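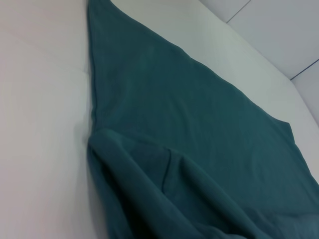
Section 6: Working alongside the folding cell

6.1 Scope

This section applies to linen room staff at the Eltdale site from August. It covers the change from hand folding to shared folding at the Drukari cell. Maintenance staff should read Section 9 as well.

The cell takes over flat folding of single cloths. Sorting, inspection, repairs and packing stay with the operator. Work that was done by four people at one long table is now split between two posts: the feed post and the check post. Staff change posts at the mid-shift break.

6.2 Before the shift

1. Confirm that the cell is in HOLD. The lamp on the control box shows steady amber.
2. Wipe the table with a dry cloth. Do not use spray cleaner on or near the arm.
3. Check the wrist camera cover for lint. Remove lint with the brush supplied.
4. Sign in at the panel with your own staff number. Fold counts are recorded by cell and by shift. They are not recorded against a named person.
5. Select the cloth programme. Programme 604 is for plain knitted cloths with no fastenings.

Note: The programme sets the grip force. If the wrong programme is loaded, thin cloths may be marked at the corners.

6.3 Feeding a cloth

1. Place one cloth on the table. It need not be square to the table edge.
2. Leave at least one corner open and lying flat. The cell looks for a corner first and works from there.
3. Gathered fabric elsewhere on the cloth is acceptable. The cell will draw it out before the first fold.
4. Step back behind the floor line.
5. Press START. The lamp changes to green.

CAUTION: Do not reach in to straighten a cloth while the lamp is green. Press HOLD, wait for steady amber, then reach in.

Note: A hem that has turned over on itself can be read as an outer edge. If the cell stops with message E2, press HOLD, turn the hem out by hand and press START again.

6.4 Cloths the cell will not take

Fold the following by hand at the side bench:

- cloths longer than 800 mm on any side
- cloths with ties, poppers or loose threads
- cloths that have stopped the cell 2 times in a row

Put cloths with loose threads in the repair bin after folding. The repair bin is emptied by the Mercado van crew with the evening load.

6.5 Check post

1. Take each folded cloth from the outfeed tray and look at both faces.
2. Return stained cloths to the wash trolley.
3. Stack the rest in bundles of 50 and band them.
4. Enter the bundle at the panel.

The bundle size is the same as for hand folding, and the Dirkavska shelf labels remain in use.

6.6 Staffing and breaks

The cell does not set the pace of the shift. It waits in HOLD for as long as the feed post is unattended. Operators may stop it at any time without giving a reason at the panel.

New operators complete one shift at each post with Rogelio Dimaculangan before working alone. Questions about posts, hours or grading go to Alfredo Rivera in the shift office.

6.7 End of shift

1. Press HOLD and clear the table.
2. Empty the outfeed tray.
3. Sign out at the panel.
4. Write any E2 stops in the shift book, with the cloth type.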